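Fourteen years of wasps, rats and loft hatches

Kianoush Bahrami started in pest control with a second-hand van and a ladder borrowed from his brother-in-law. He now runs Asow from a unit on the edge of Pulton and still does most of the wasp work himself.

When we spoke he had just come back from a bakery with mice in the flour store. He said the job was a simple one. "There was a gap under the back door you could get a thumb through. They'd been paying for bait every month and the gap was still there. I put a bristle strip on and told them to ring me if they saw anything else."

Wasps are what most people call him for. July is the busiest month, and last year he and his colleague Esmaeil Ebrahimi treated 300 nests between them. The full count for the year was 559 call-outs, with rats second on the list and cluster flies third.

"People wait too long with wasps," Bahrami said. "In May the nest is the size of a golf ball. By August it's filled the space between two joists and they want it gone before a barbecue."

He charges a flat fee for a nest he can reach from a ladder. Anything needing a tower is quoted separately. The dearest domestic job he has done was 995 pounds, for rats in a terrace where the drain ran under three kitchens. Most of that went on the camera survey and digging up a broken joint.

Ebrahimi joined from Flurnent, a cleaning firm, and deals with the bed bug and moth work. He said the hardest part is getting a room ready before treatment.

"We send a sheet out a week ahead. Bedding and towels washed at 60 if the label allows it, then bagged and kept out of the room. Drawers emptied. Half the time I arrive and the drawers are still full, so I help them do it, and then we're running late for the next one."
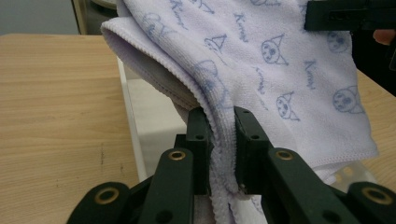
He does not use foggers and advises customers against buying them. "They push the bugs into the walls and next door gets them. I had one house on Stępień Court where they'd let off six. It took me four visits."

Both men would like landlords to call earlier. Bahrami said tenants often report a problem twice before anyone rings him, and by then it has spread to the flat below. He has started offering a yearly inspection for blocks, with a written report on drains, vents and bin stores. So far 14 buildings have signed up.

Asked whether he still gets stung, he rolled up a sleeve. "Twice last week. Once through the glove."

The firm takes calls from seven in the morning. Ebrahimi answers on Saturdays.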